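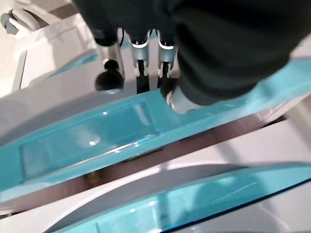 Cloudy marks on see-through turquoise plastic trays – any way to get them clear again?

Posted by hallcloset_jo

I have a pair of long, see-through turquoise trays with a raised rim, the shiny plastic kind, and I love them! They hold pens, hair clips, sewing bits, whatever needs a home that month. But the flat part inside has gone smudgy, with faint scratches that show up whenever the light hits them. Dish soap gets the fingerprints off and then I can see the scratches even better (sigh). I paid 40 cents for the two at a yard sale in July, so I'm happy to experiment. Can I polish them, or will I make it worse?

Aisyah Lumbantobing

Oh, you can absolutely bring these back most of the way! I've done a whole drawer's worth and it's so satisfying. Wash first in lukewarm water with a drop of dish soap and use your fingers, no sponge, then rinse really well, because one bit of grit will give you a brand new scratch. Pat dry with a soft cotton cloth.

For the scratches, get a plastic polish, the kind sold for scuffed headlights or phone screens. I use the Trukent one in the small tube. Put a pea-sized dab on the cloth and rub in little circles for a few minutes, wipe, look at it under a lamp, go again. Try the underside first! Some plastics haze up and you want to find that out where it won't show. Anything you can catch with a fingernail is probably there to stay, but the fine stuff fades beautifully – mine went from foggy to glossy in one evening.

Skip acetone, window cleaner with ammonia, and those white eraser sponges. The sponges are fine sandpaper, basically.

bason_street_mike

toothpaste. the plain white kind not gel. worked on my tray

Petra H.

Toothpaste left mine duller, so I'd go with the polish. What I did afterward was cut a piece of felt to fit the bottom, and now nothing slides around or scrapes. Bright yellow under turquoise looks fantastic, by the way!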